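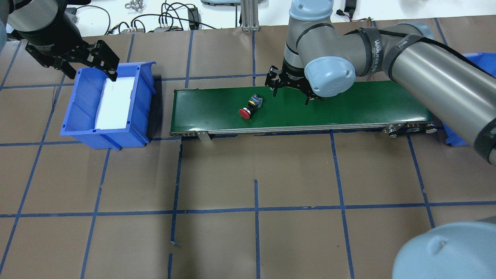 Saturday, October 3, 2020

Got to the shop by nine. Tae-yang already had the arms powered up and was going through his notes from August, when we last had the sorter running. The goal for today was the same as then: button switches go on the belt, the belt stops, the arm picks them off and drops them in the bin.
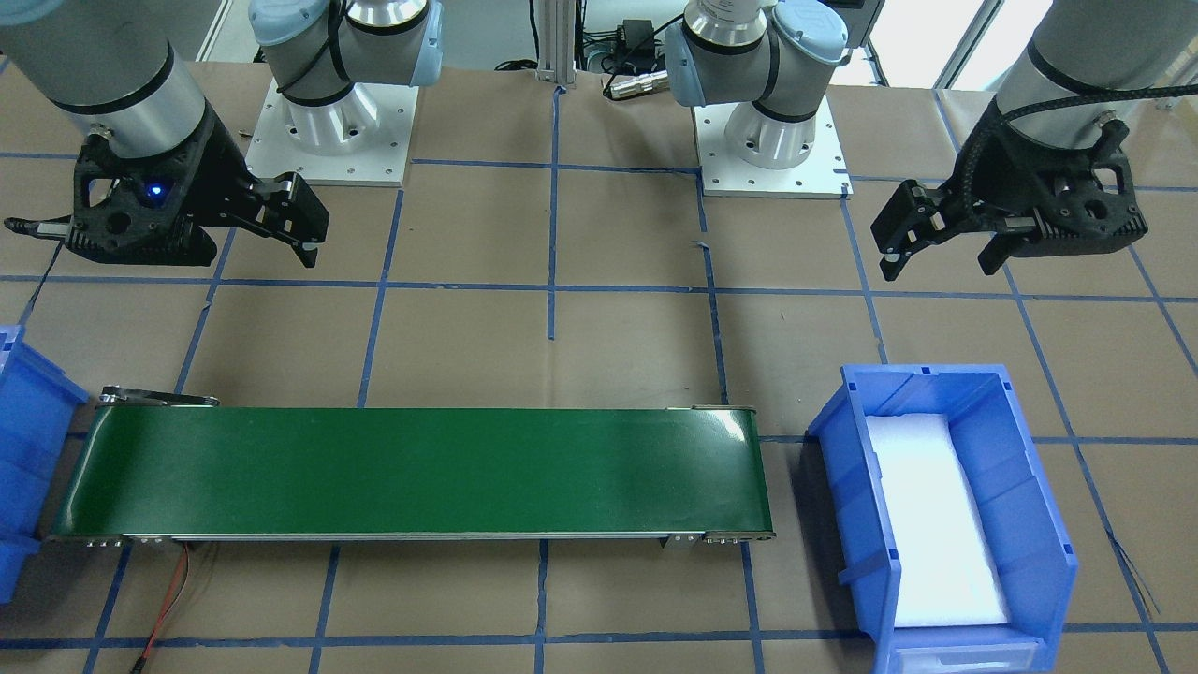 The left arm was the first problem. It kept going to a spot about an inch short of the pick point, and I spent an hour blaming the Flader script before I redid the zero. The blue lines on the table helped, because I could jog the gripper to a crossing and read off the error. We left the belt bare for all of that. Ju-won wants a proper printed mat - maybe later.
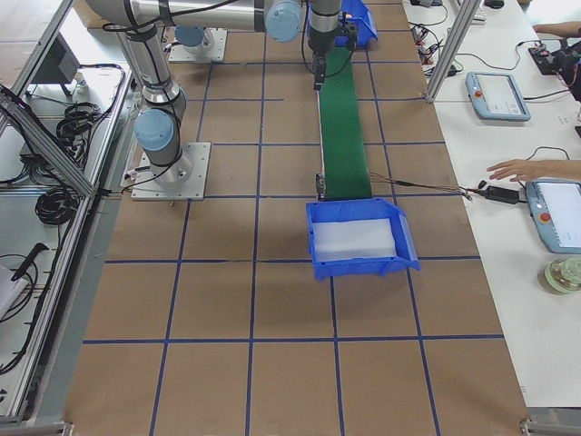
After lunch we slowed the belt to 30 percent and lowered the approach height by 6 mm. Ran 15 picks. Two missed, both when the switch was lying at an angle. I wrote the settings in the Kastis notebook this time so we don't have to guess again.
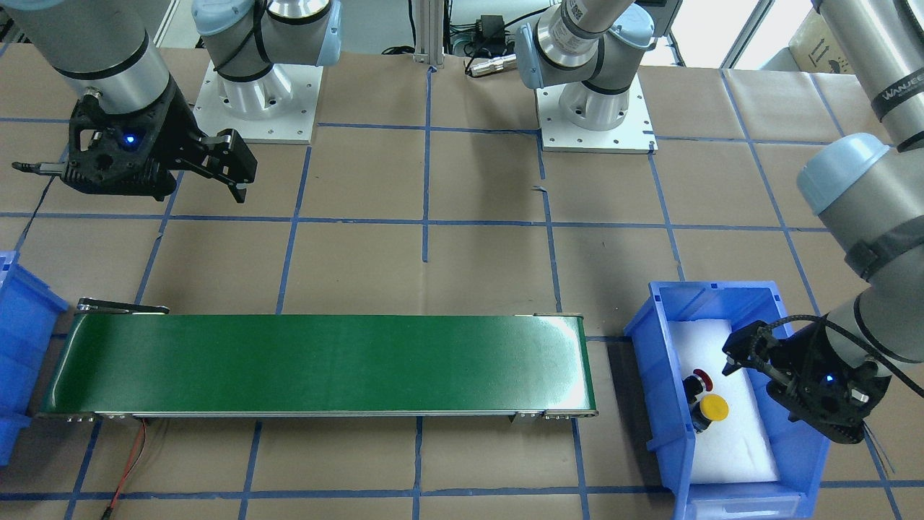 1 min read

Still to do: tie up the wires under the conveyor, order a spare set of finger pads from Yensuk, and get the right arm to stay clear when it has nothing to do. Ju-won took the belt timing home to look at. I'm back in on Tuesday after work.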